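4.2 Collecting demonstrations with the Jornia kit

We bought the Jornia hand-held gripper kit to gather door and drawer demonstrations in furnished rooms, and it has been a pleasure to work with. Angeliki Karras recorded 200 demonstrations in her first session, after 20 minutes of practice — far more than we managed with our old teleoperation setup. Cabinets made up the largest group (Figure 3).
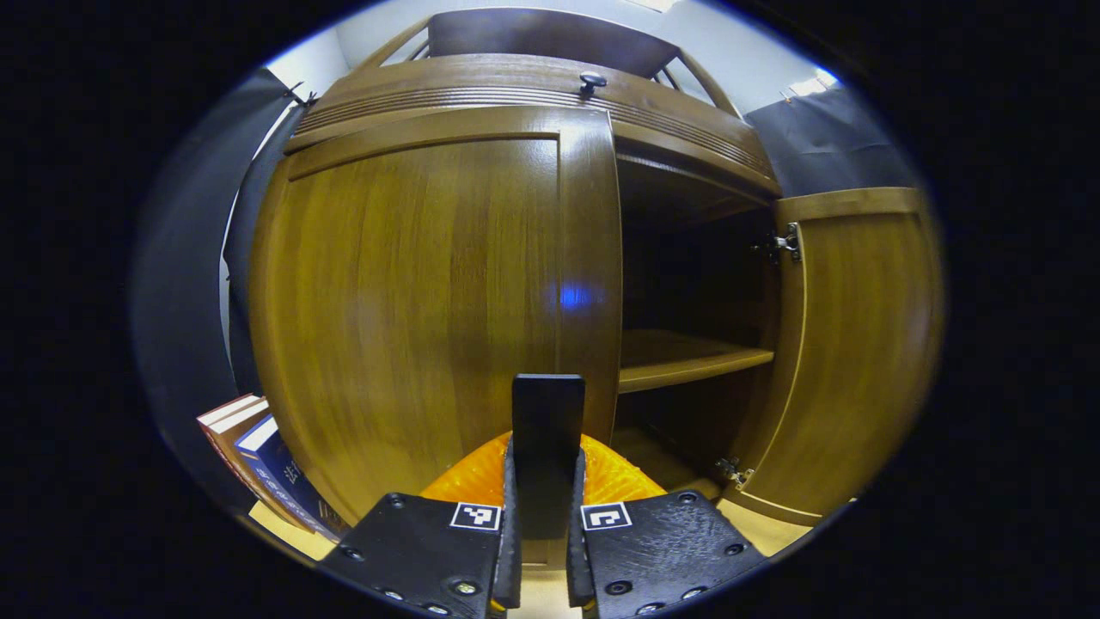

Figure 3. Wrist view from the Jornia kit at a two-door wooden cabinet, right door open. Both fingers carry a square marker.

Of the 2,000 demonstrations in the full set, we discarded only 11, all for lost tracking. The Civis export tool handled the rest without manual cleanup, and we were delighted by how well the timestamps lined up. Our one complaint is the grip, which gets tiring in long sessions. Door-opening results follow in Section 4.3.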